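Wostdale's swap shop gets its own cardboard workshop

August 27, 2022

Anyone who has walked past the old reading room in Wostdale this month will have noticed the lights on well into the evening, and the smell of fresh paint drifting out of the door. The swap shop, which for years has made do with a corner of the market hall, has finally moved in, and with it comes something people in the village have been asking after for a good long while - a bench where you can learn to make proper things out of old boxes.

The first sessions filled up within days. Ehab Filali, who leads them, trained as a bookbinder in Myklebust and still has a bookbinder's fondness for a straight edge. Over 200 people have put their names down for the autumn, and he sounds both delighted and a little alarmed by it.

"I thought we'd get a few parents wanting to build a castle for a rainy afternoon," he said. "Then Margit Torvik came in with drawings for a whole chest of drawers, and I had to go home and think about it." 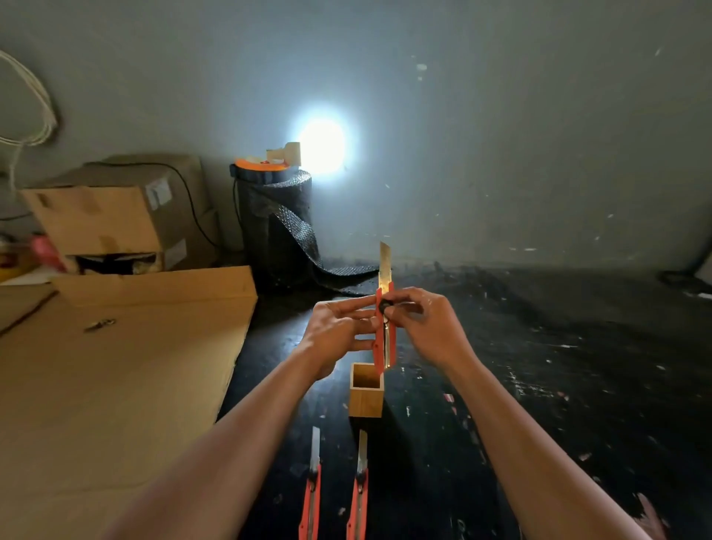

Cutting takes up most of the first evening, and Ehab makes no apology for that. He likes everybody to get to know their tools before they touch a box, and he is quite happy to spend half an hour on it if the questions keep coming. The knives are the orange snap-off sort, with a little black wheel on the side of the handle, and he is very particular about how far out the blade should be. A long blade like the one held up over the table bends too easily in thick card, he says, so for most jobs he wants it wound well back in and the wheel done up firmly before anyone starts. After that come folds, slots and corners, and by the second evening most people are on to a letter tray or a small shelf.

The cardboard itself comes from shops in the village and from the furniture store over in Brustitz, which has promised to set aside its largest boxes. Torbjørn Hellström fetches them in his van, and would be glad of somebody to share the driving once the weather turns.

Setting up the room cost 835 pounds, of which 400 came from the summer fair and the rest from a collection tin that went round a good many kitchens. A place on the course is free, though you are asked to bring an apron and, if you have one, a metal ruler. Under-sixteens are very welcome with a grown-up, and the knives stay with the grown-up.

There are still a few places left for November. Names can be left at the swap shop counter during opening hours, or with Margit, who will be at the door most evenings with the list.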